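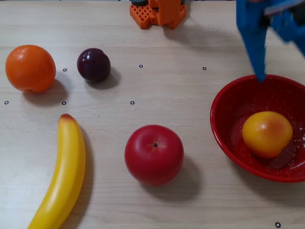 How many demonstrations does a small arm need before it can put fruit in a bowl by itself?
We recorded 176, and the policy trained on 118 of them was the first one we were willing to show in class.

Home | Projects | Reports | Schedule | Contact
Print this page | E-mail this page

Femum: Teaching Pick and Place by Remote Control
Final report, Bestbridge robotics course

Method
One of us drove the arm with a hand-held leader arm while the other reset the table. Each demonstration moved one piece of fruit into the red bowl. The black rings on the tabletop are our start positions. We moved the fruit to different rings between runs so the policy would not learn a single spot. Recording ran at 60 frames per second through the Hakala logging tool.

We threw out runs where the driver paused too long over the bowl. In early training the arm copied those pauses and hung there until we stopped it.

Results
The orange and the apple went best. The plum was hard, as it is the smallest piece and rolled when a finger touched it first. The banana had to be gripped near the middle, and our first 2 drivers did this differently, which hurt training. We recorded the banana runs again with one driver.

Next steps
Add a wrist camera and repeat the plum runs in January.

Print this page | E-mail this page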